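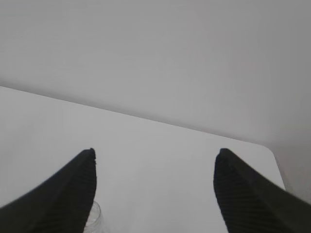

Gripper drops clear cups but handles everything else fine — fingers or code?

Asked in Home Builds and Shared Shops
Viewed 1,029 times

Hi all, first post, so please bear with me. I've been building a small arm at the shared workshop in Kerville since November, and I'm at the part where it should pick up a cup from one side of the table and put it down on the other. The fingers are black with fine ridges down the inside faces, from a file in the Pemgate parts library, and I have a little camera riding at the wrist so I can see what the arm sees.

With a wooden block or a tin can it does just what I want, pretty much every time, and I've been very pleased with it. With a clear plastic cup I get two kinds of trouble. Either it doesn't find the cup at all and closes on nothing, or it finds the cup and squeezes until the sides buckle and the whole thing pops out. My table is white and so is a lot of the light in that corner, if that matters. Grip force is set to 85 in the Skusturness software, which is what it came with. I've also noticed the left fingertip has a small notch at the top edge. Should I reprint before I do anything else?

3 answers

Answer 1 (accepted)

Welcome! I went through all of this with my own arm and I think you have two separate problems, so try not to fix them both in one evening like I did.

Finding the cup first. Clear plastic on a white table under soft light is about as hard as you can make it for a small camera, and in your picture I had to look twice to find the cup down by the left finger. It's mostly a bit of rim and some pale lines. Put a sheet of dark paper or felt on the table and try again before touching any code. If you'd like to keep the white table, a lamp set low to one side gives the rim a nice bright edge. Also, the finger is covering most of the cup in that shot, so back the arm up before you ask it to look for anything.

Now the squeezing. 85 is a lot for a thin cup! Start at 30 and come up 2 at a time until it lifts without slipping. Take hold just under the rim if you can, the wall is stiffer there. The ridges are good for blocks and cans but they only touch a cup along thin lines, so a strip of soft foam or a bit of bicycle tube over each pad helps a good deal — mine has been on for months.

I wouldn't worry about the notch. It's right at the tip and your cup should be sitting lower down, against the ridges.

Answer 2

get a Serrano gripper, never looked back

Answer 3

Agree with the first one about the felt. You could also put a band of masking tape around the cup while you're testing, so at least you know the arm side works, and then go back to the bare cup later on. I'd reprint the finger anyway, but I'm fussy, and it may well be fine.

Comment from the asker: Thank you both so much, dark felt made a huge difference to the finding part! Still working my way up from 30 on the grip, and I have a pile of crumpled cups to show for my earlier efforts. Will try the bicycle tube next.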